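Day one of the second batch for the Potico project. The job is to put household things into an open bin, over and over, with a pair of hand-held grippers, so the model has something to copy. Target is 1000 good examples by February.

We started with the printed tube. It's shiny and round, and the last model was poor with both.

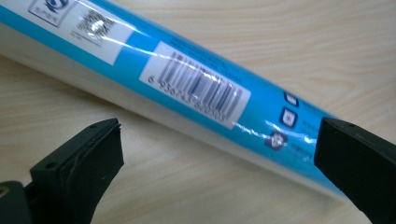
I do 6 runs, then change the starting spot and angle. If you always begin from the same place the model learns the place and not much else.

Each hand records its own view, so both have to be switched on and in step before I move. I lost a whole morning in the first batch to 2 clocks that had drifted apart.
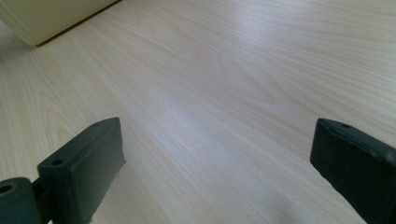

Speed matters too. My early runs were far too quick and the playback looked like snatching. I now count to three on the approach — dull, but the paths come out much smoother.

The bin stays on the left for this batch. Moving it comes next, once Karnon has checked the first 100.

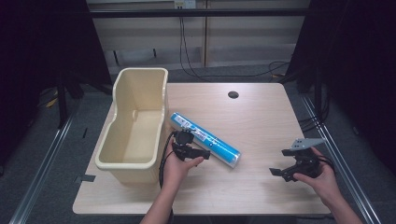

Volkan Canpolat asks whether we throw away the fumbled runs. We don't. They get their own tag, and if I drop something and pick it up again in the same run, that stays in as a recovery.

What does get deleted is anything where I stop halfway to talk to someone. I'm guilty of more than a few.

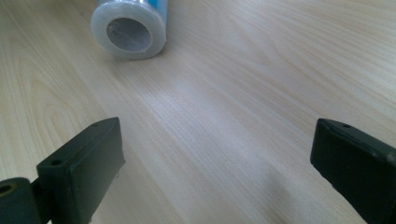
Labels are one plain sentence per run, typed straight after. Çınar wanted a longer form with drop-down menus. We tried it and it slowed everything down.

Next up is softer stuff, starting with sponges and tea towels. I'll post the success rates when the training run is done.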